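Returning an opened dog toy to the Cisstead shop

Posted by Mollel

I should be grateful for advice on returning a rubber fetch ball bought at the Cisstead pet shop in July. The packet was opened and the ball thrown 7 times before a seam split. The till receipt, number 802, has been kept. 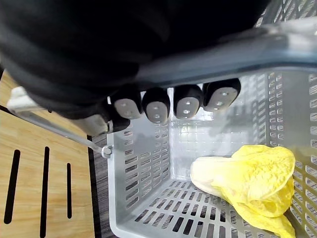 The shop has offered an exchange only. My dog is a strong chewer, and I would prefer a refund.

Kimutai Nyaga

Please take the ball and the receipt to the service desk and ask for a returns form. A split seam is normally treated as a fault, and opened packaging should not prevent a claim. 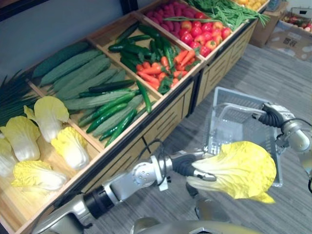

Members are advised to photograph the split before handing the item over. Keep a copy of the form. If the desk refuses, write to the manager and request a reply in writing.

Clernska

We had the same ball and it split too. Ours was swapped for the larger size, which has lasted well. No idea about refunds.
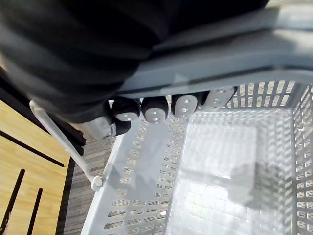

Related topics

Choosing a ball size for large breeds
Cleaning rubber toys
Missing receipts and proof of purchase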